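# Visit report: the open day at Trallholm

I'll admit I only signed up for this because it got me out of a Monday lecture. Our coach left at an hour I'd rather forget, there were 22 of us on it, and I'd left my lunch on the kitchen side. So I wasn't in the best mood when we got to Trallholm, but I ended up filling 14 pages of my notebook, which is more than I've managed for any module so far!

The morning was mostly talks. One was on a planning tool called Vovum (I followed the first half and then got lost when the maths came in), and then we were split into groups and taken round the workshop. My group got the arms first, which was lucky, as I'd been hoping for that all through the safety talk. 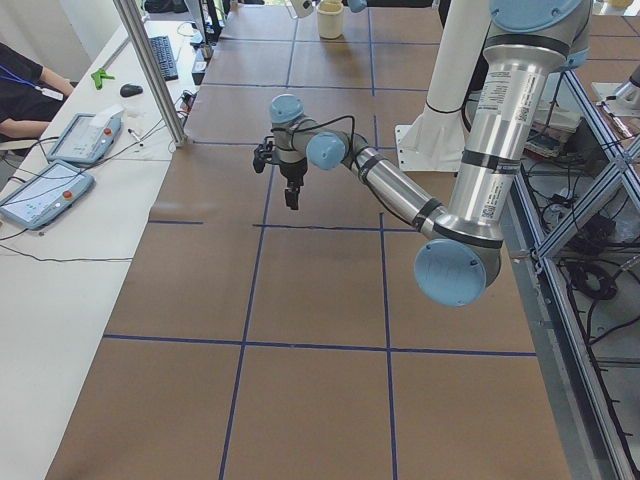 I'd pictured something behind a big cage with warning lights, like the car factory clips we watched in first year. It felt much more like somebody's office that happened to have arms in it. Our guide told us people there spend far more of the week getting a job ready than running it, and I believed it after hearing how they lay out the work area. The tape is there so that everybody means the same thing when they say "put it in that square". You can rub out a pencil line by leaning on it, and paint is a pain to move, so tape it is. I liked that a lot. I'd have guessed lasers.

We were allowed to ask anything, so I asked what happens if the tape goes on a bit crooked. The answer (I wrote it down as near as I could) was that it depends who is reading it. A person setting things out by eye won't mind a slightly wobbly edge. A program that looks for the edge might mind quite a bit, so they check the camera view before starting a new job and put down fresh tape if they don't like what they see.

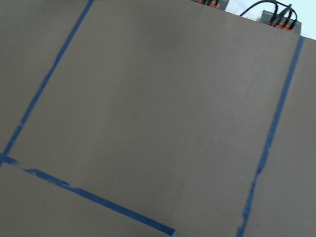 *Fig. 2: The marked-out area from the wrist camera, with the orange connectors at the far side.*

The other thing I hadn't thought about was how different the table looks from up at the wrist. You lose all sense of which way is "forward". We had a go at matching directions on the camera view to directions in the room and I got it wrong twice, while the person next to me got it straight away, which was annoying.

After lunch (crisps, borrowed) we had a session on Trituvia, the project our own coursework is loosely based on. The slides had a figure of 78 for successful pick-ups in a row, and our best on the college arm is 30, so we've got a way to go. I did feel better about our 30 when they said their first month was mostly dropped parts.

For our project I want to change two things:

- mark out our table properly, with tape, before February
- save a picture from the wrist camera at the start of each run, so we can compare them later

I still need to ask whether we can get our arm moved nearer the window.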